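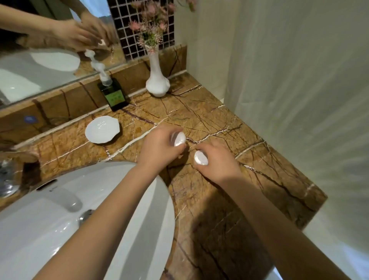

Reference pass, bare hands, one white piece in each, over the marble.

The Reference Column

The Birnex gripper closed at 91 millimeters per second and stopped when its motor current crossed a threshold. The Imard gripper closed more slowly and stopped when its fingertip pads reported contact. On the test bench in Cáceres they had scored the same. The contract said hotel bathrooms, so the comparison moved to a hotel bathroom.

I kept the log. It had three columns: Birnex, Imard, Reference. The reference column belonged to my own hands and was meant to stay dull. Pick up, hold close to the surface, put down. I had done it so often in July that I no longer knew which finger made contact first, and had to look it up in the recordings.

Polished marble gave both grippers trouble. The veins read as edges to the depth estimator, and the controller slowed the arm for each one. Birnex pressed the soap hard enough to mark it. Imard did not mark it, but at trial 488 it let go halfway to the dish and then reported a successful grasp for another two seconds. I entered the result as a drop. The software entered it as a success. I left both entries in and added a note.

By trial 1805 the drops had a pattern. They came when the approach was from the left, over the basin, where a miss costs more. I checked the force logs. Neither gripper behaved differently there. Then I checked the reference column, and it did. My left hand waited before it closed, always on that side, always by the same amount. The controller had been tuned on my recordings. It waited as I waited, and during the wait the soap estimate went stale.

I stood at the vanity and tried to reach without the pause.

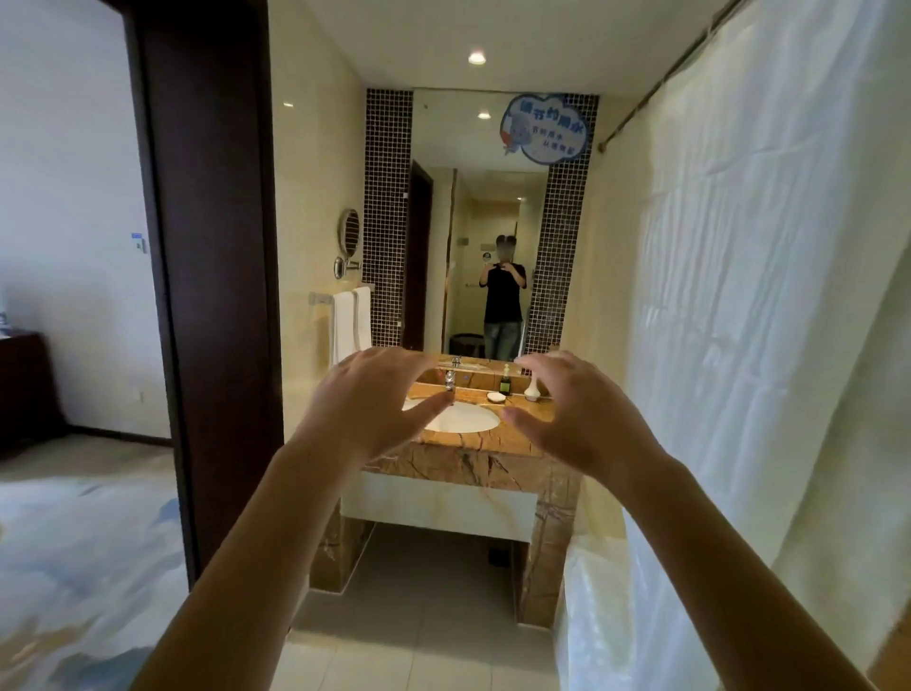 Gradby asked by phone whether the delay was a fault in the gripper or in the reference, because the report form had a box for only one of them. I said the reference. The line was quiet, and then Gradby asked whether the reference could be replaced before trial 2000.

I said I would need to look at the schedule. Then I washed the soap off the Imard pads, reset the left-side approach to zero delay, and started the next trial.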